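Kitamthorpe support - Ticket: board handle rattles, replacement refused
Status: reopened by customer
Product: Drurkow cutting board with metal side handle

Opened by Tzu-hsuan Chu, 4:10 pm

The handle on my board rattles when I carry it. I bought it in November and have used it around 30 times. Your help page says this is "seasonal movement in the wood." I doubt it. My Irkavdale kitchen is the same temperature all year.
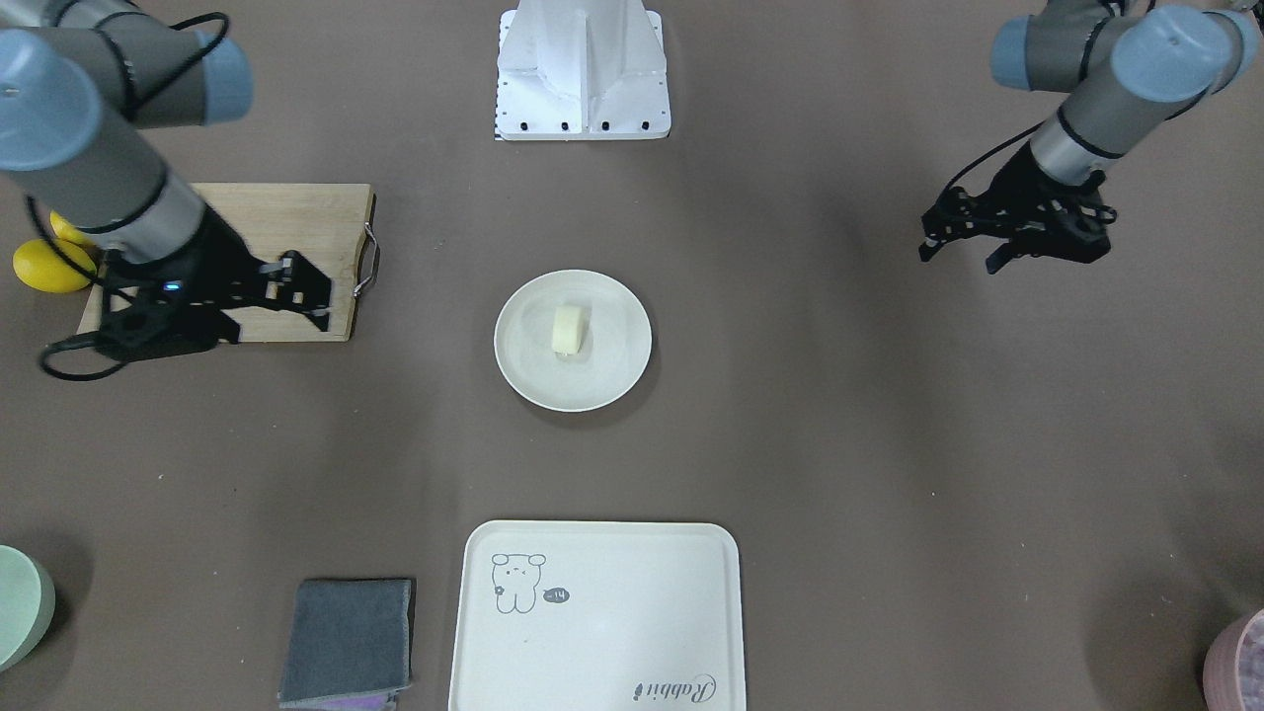

Reply from Tam, product support

Please try the following and report back:
1. Tighten both handle screws a quarter turn.
2. Store the board upright in a rack.
3. Keep it away from ice and standing water.

Customer update, 6:30 pm

Step 1 done. It was quiet for 5 minutes, then the rattle came back.

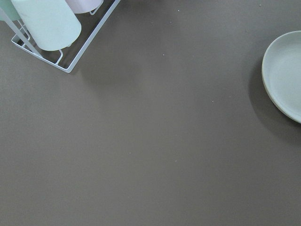

Step 2 I can't take seriously. My only rack is for cups and it would tip over with a board in it. It's thin white wire, and the things in it already lean. Do you sell a rack for this board, by any chance?

Step 3, same thing. The ice stays in its own tub on the other side of the table from the board.
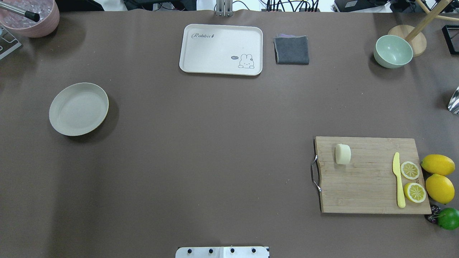

I also wiped the board, dried it and left it flat for 30 minutes. Still rattles. My guess is the screw holes were drilled too wide, and I'd like someone to check that before sending me more storage tips.

Reply from Tam

Could the noise come from another metal item on the table, such as a scoop?

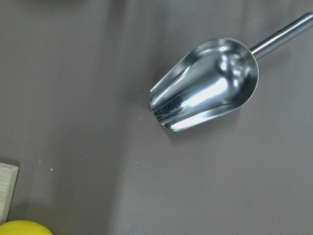 Customer update

No. I took everything else off and shook the board by itself - same rattle. Please send a new handle or tell me who can.

Status: passed to parts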